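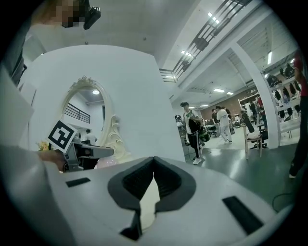 Gwion Watkins
@gwionwatkins
Doing up a terraced house in Hundness, room by room. Paint, second-hand furniture, too many teas.

The mirror is UP. I've been going on about this thing since October so I thought it deserved its own thread. Settle in.

If you missed it first time round: oval, cream, properly baroque, scrollwork on the top and a great big curl of ornament down at the lower right. I would have walked past it a few years ago. Now I can't stop looking at it.

£48 from Sibiya, the second-hand place behind the station. It was propped behind a stack of headboards and I only spotted the top crest poking out. Went off for a coffee to be sensible about it, lasted until I'd ordered the coffee, went back.

Lots of you asked whether I'd be painting the frame. I put it to a vote and 1,486 of you had opinions, thank you, some of them were very strong! Gold was winning for ages. Then cream came back overnight and I was so relieved, I'd have hated gold on that wall.

So it's stayed cream. All it's had is a going over with a soft dry brush and then a barely damp cloth. Cotton buds for the curly bits. I did that in front of the telly over two evenings and got very attached to it.

The wall is Flarnurari's plain white, the matt one. I tried cream on cream with a tester pot first and the frame just vanished. Against the white you get the whole outline, and the scrolls look sharper as well.

I did wonder about wallpaper. Had samples taped up for weeks. But it's a big stretch of smooth wall and I like having that much blank space with one daft fancy thing on it – might change my mind by spring, who knows.

Hanging it. I was all for one nail and a prayer. Michalis Margaritis (he did my shelves in the back bedroom) said absolutely not and turned up with a pack of Endine heavy-duty fixings and a pencil behind each ear.

His tip, which I'm passing on: cut the shape out of newspaper, tape it up, and leave it there for a day before you drill anything. I moved mine four times. Walked in with the shopping and moved it again.

The other thing with an oval is that a spirit level is no help at all on the frame, there's nothing straight to rest it on. We measured the hooks instead, then I stood back and shouted "left a bit" at Michalis until he told me to stop.

And the big flourish at the bottom right makes your eye think it's drooping on that side. Checked it again this morning. It's fine. I'll be checking it tomorrow too.

Yellow flowers were from the market. I know yellow is a risk with cream but they cheer me up and I'm keeping them.

Still to sort: a lamp, and something for the opposite side of the room, as whatever goes there is going to turn up in the mirror as well. I've got 27 lamps saved and I don't like any of them enough.

If you've got an oval mirror up at home please show me, I want to see what you've put near it. And anyone who knows how to keep dust out of scrollwork, I'm all ears.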